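Kindthorpe Annex, walk-through checklist with comments
Date: 9/13/20
Last full check: May

Exits and stairs
Front exit clear: Yes
Rear exit clear: Yes, once two boxes were moved. I would like to see it clear when no inspection has been announced.
Exit signs lit: 7 checked, all lit.
Handrail firm: No. The lower bracket moves. It was marked "repaired" in May and I don't see what was repaired.

Fire equipment
Extinguishers tagged: Yes
Tags believable: Two carry the same initials and the same pen for every month of the year. Goodall should send its own service record.
Alarm panel: Shows normal. The panel also showed normal when the Lostimine side had a dead detector, so I want a live test.

Electrical and desks
Cords off walkways: Mostly
Power strips chained: None found on this visit. Drulton says there never were any. The May sheet says otherwise.
Seating and desk height: Marked "good" by the tenant. Good by what measure?

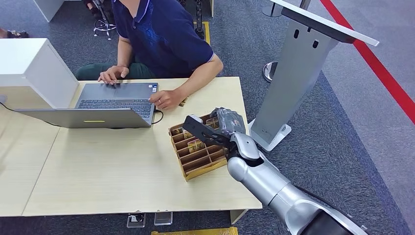

Kindthorpe office replied that the desk section was filled in from the tenant's own form, that the form has no space for measurements, and that it would rather drop the item than guess at it.

I would keep it and fix the form. Dropping an item is how the stair lighting went unchecked.

Costs
Goodall quotes $2,859 for the handrail and new detectors. No breakdown was attached. Not approved until there is one.

Result: Pass withheld. Handrail and alarm test to be rechecked.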